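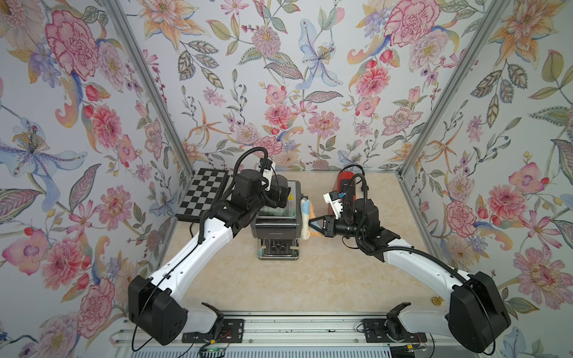
Kęstutis Toom me escribió que las normas de celda que publiqué en marzo le parecían demasiadas para un banco de dos brazos, y que en su taller se apañan con una sola: nadie mete la mano si hay par en los motores. Le contesté que esa también es la primera de las mías, pero que no cubre casi nada de lo que nos ha hecho perder días de trabajo.

Las repito, corregidas, tal como las usamos ahora en Flitidia.

Antes de cada sesión se comprueba la calibración. Si el error pasa del límite que tenemos apuntado, se recalibra y se anota quién lo hizo. No vale la calibración del día anterior, aunque nadie haya tocado nada. En marzo tiramos 23 episodios por saltarnos este paso, y los 23 parecían buenos cuando se grabaron.

La velocidad queda limitada al 40 por ciento mientras los dos brazos compartan zona. Se puede subir al 70 cuando trabaja uno solo y el otro está en reposo. Hay quien prefiere fiarse de la detección de colisiones del controlador; yo no la cuento como medida de seguridad, la cuento como último recurso.

Los electrodomésticos se manipulan siempre desenchufados y vacíos. Ni agua, ni aceite, ni resistencias calientes. El cable de alimentación se trata como un objeto más de la tarea: se decide de antemano dónde empieza y se escribe en la hoja. Un cable suelto cambia de forma cada vez que se toca, y si no se fija un criterio cada operador lo deja a su manera.

Los cables del propio robot se revisan cada 400 ciclos, con la corriente quitada, moviendo la muñeca a mano hasta los dos extremos. Si el tubo tira o roza, se para y se rehace el recorrido.

Y la parada de emergencia se prueba al empezar el turno —pulsándola, no mirándola— y se apunta la hora.

Toom tiene razón en una cosa: la hoja de registro ocupa demasiado. La de Stekmont cabe en una cara y creo que voy a copiarles el formato.
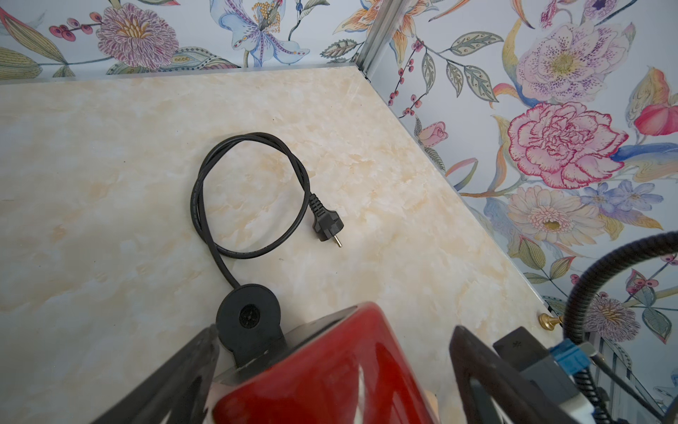
También quiero quitar la casilla de observaciones generales, que casi siempre vuelve en blanco, y poner en su lugar una línea para incidencias por brazo, izquierdo y derecho. Cuando la tenga probada la subo.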